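Section 4: Mounting and leveling the Skendero wall shelf

4.1 Before you begin

Read this section through to the end before drilling. The shelf kit is supplied with one shelf board, two steel brackets, one wall rail, a bag of fixings and a paper drilling template. Check the contents against the parts list in Section 2. If a part is missing, do not substitute a part from another Skendero kit; the hole spacing differs between models.

Tools required: pencil, tape measure, spirit level at least 20 inches long, drill, screwdriver, stud finder.

CAUTION: Do not drill above, below or beside a light switch, power outlet or faucet until you have checked the wall for cables and pipes.

4.2 Marking the wall

1. Decide on the height of the shelf. The top of the board will sit one inch above the top edge of the wall rail.
2. Use the stud finder to locate at least two studs. Mark the center of each in pencil.
3. Tape the drilling template to the wall with the arrow pointing up. Align the slots with the stud marks.
4. Place the spirit level along the printed line and adjust the template until the bubble is centered.
5. Mark the screw positions through the slots, then remove the template.

NOTE: The printed line on the template is the reference. Do not level from the ceiling or from the baseboard — neither can be assumed to be straight.

4.3 Fixing the wall rail

1. Drill a pilot hole at each mark.
2. Hold the rail against the wall with the lip facing up and insert the two outer screws. Leave both slightly loose.
3. Check the rail with the spirit level. The slots allow a small amount of vertical movement.
4. Tighten the outer screws, then insert and tighten the remaining screws.

CAUTION: Use a hand screwdriver for the final turns. A power driver can strip the screw head or bend the rail.
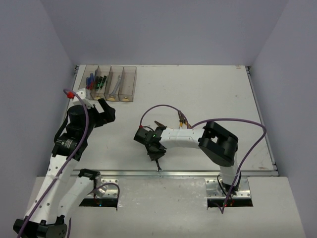
4.4 Positioning the shelf in an alcove or against a side wall

An alcove shelf is measured at the back, the middle and the front, and the smallest of the three widths is used. Side walls in older houses are rarely parallel, and a board cut to the back measurement may not pass the front of the opening. Deduct a quarter inch from the smallest width for clearance. The same applies to any work surface closed in on three sides, such as the white tabletop shown with walls at its back, left and right. Where a metal rail is fitted along the near edge, as it is there, measure the depth with the rail included. Enter the final width and depth on the cutting record in Section 7.

4.5 Fitting the board

1. Hook both brackets over the lip of the rail and slide them to their final positions.
2. Lower the board onto the brackets with the pre-drilled side down.
3. Press the back edge of the board firmly against the wall.
4. Insert the short screws from below. Do not use the long screws, which will break through the top surface.
5. Place the spirit level from front to back. If the board slopes, turn the adjusting screw under each bracket by the same amount.

NOTE: Recheck the level after one week of use and retighten the bracket screws if needed.

4.6 Cleaning

Wipe the board with a damp cloth and dry it at once. Do not use scouring pads or solvent cleaners. Light scuffs on a white finish can be treated with the Medodo surface paste, part 109, applied with a soft cloth and left for 20 minutes before wiping off.

For loading limits, see Section 5.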